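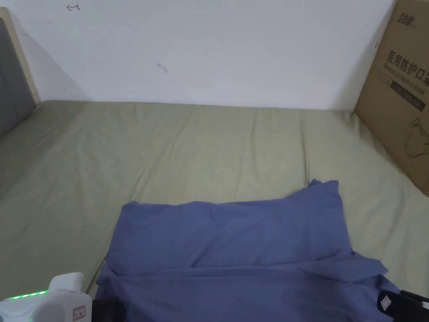 Working alongside a folding machine: tips from the linen room

Grenovura put its first folding arms into our laundry in January. We do guest clothing and bedding for 15 small hotels, and folding used to be most of the job. Now a good part of the shift is sorting, setting out and checking. These notes are for new starters, and most of them work at home too.

Setting out a shirt

Lay it face down on a flat surface, collar away from you. Pull the sleeves out to the sides and smooth from the middle to the hems. A crumpled corner will usually end up as a crooked fold, whether a person or a machine does the folding.

Use a plain cover in a color that stands out from the clothes. Green works for us with blues and whites. Tuck it tight at the sides – a loose cover moves with the shirt.

Fold one side in, then the other, then bring the hem up. Keep to the same order every time. The arms follow the order they were taught, and a mixed stack has to be done over.

What still goes to a person

Fitted sheets, anything with straps, silk, and wet or stained items. Lavanya Menon runs the hand table and would like these in the gray bin, not on top of it.

To fold a fitted sheet by hand, put a fist in each of two corners, flip one over the other, and do the same with the other pair. Lay it down, square off the elastic edge, and fold in thirds.

Checking the stacks

Look at every stack of 20 before it gets tied. Run a thumb down the folded edge. If one sticks out, take it out and refold that one only.

Breaks and hands

The old folding table was hard on wrists. Checking is easier on them but harder on the neck, so raise the stack to elbow height. We swap stations every hour, and Hiếu Văn keeps the list by the door.

Hours did not go down when the arms came in. Two people moved to mending, at their own request, and the Friday late shift now ends at 6. If you want to learn how to teach the arms a new fold, put your name on the list. Training is paid at your normal rate.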